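Zerudon 9 drops embedded mode, moves connection pooling into the server

9 January 2018

The maintainers of Zerudon, the small relational database written in Java, have released version 9. The main change is the removal of embedded mode. Applications that used to open a database directory from inside their own process must now connect to a running server over the network port, even when both are on the same machine.

Embedded mode had been marked as deprecated since the previous June. In that mode the first process to open the database took a lock file, and any second process got an error. Many of the reports in the project's tracker came from developers who had a servlet container and an IDE open on the same database directory and could not tell which of them held the lock. Others came from lock files left behind after a forced shutdown.

"We had two storage paths and two sets of bugs," said Ruwan Pathirana, the release manager. "The embedded path checked the lock in one place and the server path checked it in another. Fixing one tended to break the other. There is one path now."

Connection strings change as a result. The old form, which named a directory on disk, is rejected at startup with error code 482 and a message giving the equivalent network form. The driver does not try to convert the string by itself. Users who relied on a relative path need to register the database with the server first, using the attach command, and then refer to it by its registered name.

Version 9 also includes a connection pool on the server side. Earlier releases left pooling to the application or the container. The new pool keeps sessions open between requests and hands them to any client that logs in with the same user name and the same default schema. Prepared statements stay cached with the session. Temporary tables are cleared when a session is returned, and so are any session variables. Open transactions are rolled back and a warning is written to the log.

The default pool limit is 42 sessions per database. The limit can be raised to 1,000 in the server configuration file, but the server has to be restarted for the change to take effect. When the limit is reached, new requests wait in a queue until the login timeout runs out. The queue length can be read from a new system view, along with the time of the oldest waiting request.

Faisal Butt, who wrote most of the pool code, said that existing client pools will keep working but should be made smaller. A client pool holds its sessions from the server's point of view, so a large one can use up the server limit while most of its connections sit idle. The release notes advise turning client pooling off for applications that open and close connections in each request.

The on-disk format is unchanged for tables. Indexes on text columns have to be rebuilt, as the collation rules now treat trailing spaces the same way in comparisons and in unique constraints. The upgrade tool lists the affected indexes before it does anything and will stop if a rebuild would produce duplicate keys. It can be run in check mode on a live server.

Two companies tested the release candidates on their own systems. Jevham, which makes stock control software for hardware stores, ships a Zerudon database with each installation and had used embedded mode from the start. Its installer now sets up the server as a background service and registers the database under a fixed name.

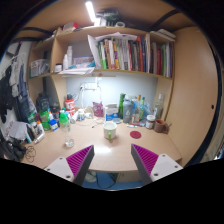

Amerley Ansah, a developer at Jevham, said the driver change took less work than the installer. Windows machines without administrator rights were the hard case, and the company ended up starting the server from the user's login session on those. Its unit tests had also opened a fresh embedded database for each test class. They now share one server and create a schema per class, with the schema dropped at the end of the run.

Drerkitside, a hosting firm, reported a fault in the second release candidate in which a session could be returned to the pool with its isolation level still set to serializable. The next client to receive that session then saw lock waits it had not asked for. The fault was fixed before the final release, and a regression test was added.

The Arnardóttir plug-in, which adds a Zerudon database view to several Java IDEs, does not yet support version 9. It builds the old connection string when a user creates a new profile, and the server rejects it. Davina Urquhart, who maintains the plug-in, has posted a workaround: create the profile as a generic JDBC connection and enter the driver class and network address by hand. Schema browsing works in that setup, but the visual query plan does not.

Version 9 needs Java 8 or later. The server listens only on the local address by default, and remote access has to be turned on in the configuration file together with a password for the admin account. The old default, which accepted any user name from the local machine, has been removed.

Security fixes for version 8 will continue until the end of June. Downloads, the upgrade tool and the full list of changed error codes are on the project site.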